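Chapter 3
Rules for the Shared Work Table

What you will learn in this chapter

After reading this chapter you should be able to explain why a robot cell needs written rules, to prepare a work table for a pushing task, and to fill in the cell record in the correct way. You should also know who is allowed to change a rule, and how such a change is announced.

3.1 Why we begin with the table

Many students expect that a chapter on good practice will start with the emergency stop. We will come to the stop in section 3.4. First we look at the table, and the reason is taken from experience. When Impi Heiskanen reviewed the cell records at the Kirnow training center, she read 1,384 entries written by students and staff. In 344 of them the work was interrupted, and the most frequent cause was the state of the table before the start: a part left outside the permitted area, a board that was not fixed, or a tool that was not the one named in the task sheet.

None of these mistakes is difficult to understand. Each of them can be avoided by a person who takes a little time and follows a list. The Kirnow house rules, in the version dated 1/14/19, therefore put the table check before everything else, and we keep this order in the book.

Please note that house rules do not replace the safety standards which apply in your country. They stand under the standards and fill in the details of one certain workplace.

3.2 The work area and its limits

The work area is the surface on which the robot is permitted to touch and move parts. It must have a border that every person in the room can recognize without a drawing. A board in a color different from the table under it serves well for this purpose. Parts are placed fully inside the border, and the tool may not be lowered outside of it.

For a pushing task the tool is usually a plain rod. A rod cannot hold a part, so a part that comes near the border can easily be pushed over it. For this reason the operator must look at the whole board before the start, also at the parts that do not belong to the present task. In the cell below, a yellow heart stands by itself near the left corner of the board, while the rod is beside a green cylinder on the other side. 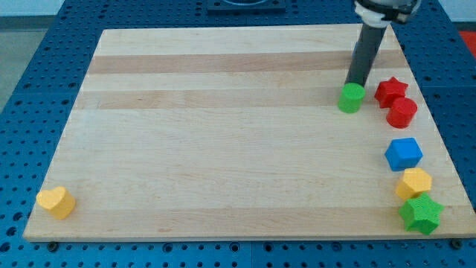 3.3 The table check

The check is done by the operator, with the robot stopped, and it is repeated after every change of task.

1. Compare the tool with the task sheet.
2. Try by hand whether the board can move. If it moves, fix it again.
3. Compare the parts with the parts list, by color and by shape. Two parts may have the same color.
4. Sign the cell record.

If one step fails, the robot stays stopped until the fault is corrected and the check has been started again from step 1.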